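Plondora G2 Two-Finger Gripper Kit for Light Bench Arms

Overview | Specifications | What it can do today | Ordering | Comments (2)

Overview

The Plondora G2 is an electric parallel gripper for small arms used on benches, in back shops and in kitchens. It closes on an object between two flat pads, reports pad position and motor current, and holds its last position if power is lost. The kit ships with a wrist camera bracket, a 2 m cable and the Perkbridge control box. The arm is sold separately.

Specifications

Stroke: 100 mm, fully open
Grip force: adjustable, 50 N maximum
Rated payload: 2 kg with standard pads
Position log: last 2000 cycles, stored in the control box
Supply: 24 V DC
Pads: flat as standard; ribbed and soft silicone as options
Mounting: four-bolt flange, adapter plate for Varness arms included

Rated payload is for a rigid object gripped at its center of mass. A half-full bottle is not a rigid object. Derate by half for liquids, bags and anything with a handle that swings.

What it can do today

Customers ask whether a gripper of this class can take over ordinary chores. The answer depends on the chore, and mostly on how much the work moves between one attempt and the next.

Reliable, with a fixed layout: loading parts into a tray, moving boxes from a belt to a shelf, placing cups in a rack, pressing a large button. These run unattended once the positions are taught. A shifted tray will stop the job.

Workable, with a camera and supervision: sorting mixed parts, clearing rigid dishes from a flat counter, picking up and returning hand tools that have a stand. Expect misses. Plan for a person within reach who can clear a fault and restart.

Not yet: folding laundry at a useful speed, threading fasteners by feel, wiping a surface clean and knowing that it is clean. We don't quote for these. Marinho has a cloth-handling pad in development, but it has no release date and should not be planned around.

Hand tools are the middle case, and the one we get the most mail on. A tool made for a human hand puts its weight, its grip area and its working end in three different places. A single-channel pipette is a good test. The body is long, the tip must clear the bench, and the pads have to come up on either side without touching the shaft.
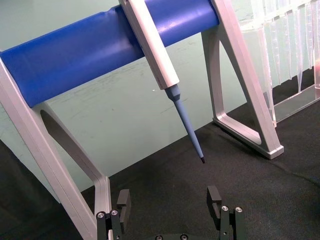
Simão Teixeira: Getting a tool off its stand was the easy half for us. Putting it back took most of May. The arm would return to the right spot with the tool turned a few degrees in the pads, and then the clip wouldn't take it. Ribbed pads helped — but we still keep someone at the bench for returns.

Plondora support: Rotation in the pads is the usual cause. Re-grip against a fixed stop before the return move, and lower the closing speed. Firmware on the current control box has a re-grip routine under Motion, Advanced. It adds a pause to each cycle.

Ordering

The kit is supplied assembled, with flat pads fitted. Specify arm model and cable exit side (left or right) when ordering. Replacement pads are sold in pairs. Screws for the finger linkages are not included with pads and should be reused unless the heads are damaged.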